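How does a cricket ball swing?

A page for younger readers. 2 Oct 2019

You've seen it on telly. Bowler runs in, ball leaves the hand dead straight, and then it bends. Sideways. In the air! The batter swishes at nothing and looks cross. No wind, no string, no trick ball. So what's going on?

Start with the ball. A cricket ball has cork and string in the middle and leather on the outside. The leather comes in pieces, and where the halves meet there's a raised line of stitches running all the way round. That's the seam. Run your thumb over one if you get the chance – it's bumpy, a bit like a zip.

Brand new ball, both sides shiny. After a few overs it's been whacked into the ground and into boundary boards and it starts to get scruffy. Now watch the fielders. They pick one side and rub it on their trousers. Rub rub rub. Same side every time. The other side gets left alone to go rough. (That's why bowlers have those red smears down one leg. Somebody has to wash that.)

Now the air bit. Air feels like nothing but it's stuff, and a ball has to push through it. There's a very thin layer of air that clings to the ball as it flies. On the smooth side that layer slides along nicely and then lets go early. On the rough side, and where the seam sticks out, the air gets all tumbly. Tumbly air hangs on longer. It goes further round the back of the ball before it lets go.

So the air is coming off the ball crooked. It gets pushed off to one side, and the ball gets pushed the other way. Push something one way and you get a push back – same as when you shove off the side of the swimming pool.

That's swing. The ball moves towards the side the seam is pointing at.

A few words you'll hear:

Outswing. The ball curves away from the batter. Often ends up with a catch behind the stumps.

Inswing. Curves in towards the batter's legs. Nasty. Good for hitting the stumps.

Reverse swing. The weird one. When the ball is old and really battered on one side, and the bowler is quick, it can go the opposite way to what you'd expect. Air on both sides is tumbly by then, and now its the rough side that lets go first. Grown-up players still get fooled by this.

Seam movement. Not swing! That's when the ball lands on its seam and jumps sideways off the pitch. Commentators mix them up sometimes. You won't.

Try it at home. You need a tennis ball and some electrical tape. Cover one half of the ball with tape, nice and flat, no wrinkles. Leave the other half fluffy. Go outside, well away from windows, and bowl it to a friend with the join facing straight down the garden. Smooth half on the left, then smooth half on the right. See which way it goes. At Stinby juniors they had a go at this in June and bowled 200 balls in one afternoon, then wrote down which way every one went. 38 of them went over the fence, which isn't swing, that's just bad aim.

Does the weather matter? Lots of players say the ball swings more on a cloudy, sticky day. Scientists have argued about that for ages and haven't agreed. One idea is that on hot sunny days the warm ground stirs up the air and spoils it. Might be right. Ask again in ten years.

Does speed matter? Yep. Too slow and there isn't much push. Too fast and ordinary swing starts to fade away. There's a sort of middle speed where it works best, so you don't have to be the fastest bowler in the team to be the trickiest. Good news for most of us.

How to hold it. Seam up, pointing down the pitch. First two fingers on top, one each side of the seam, thumb undernaeth. For outswing tilt the seam a little towards the slips. For inswing tilt it the other way. Keep your wrist straight behind the ball so it spins backwards and the seam stays upright. If it wobbles, it won't swing much. Takes loads of practice – don't get grumpy.
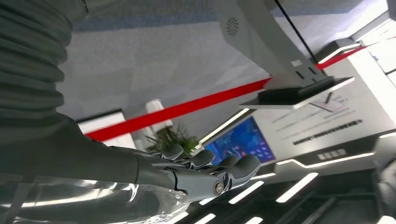
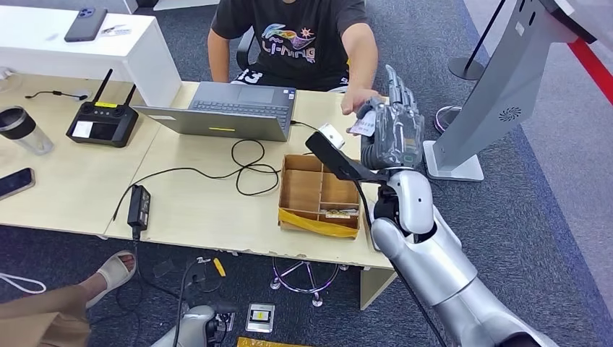
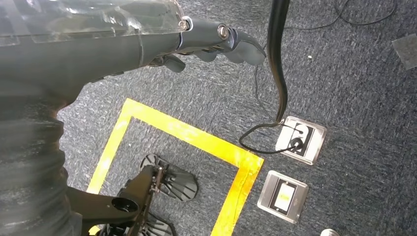 Why do fielders only shine one side of the ball?
So the two sides stay different. If both were smooth the air would leave both sides in much the same way, and only the tilted seam would be left to make it swing.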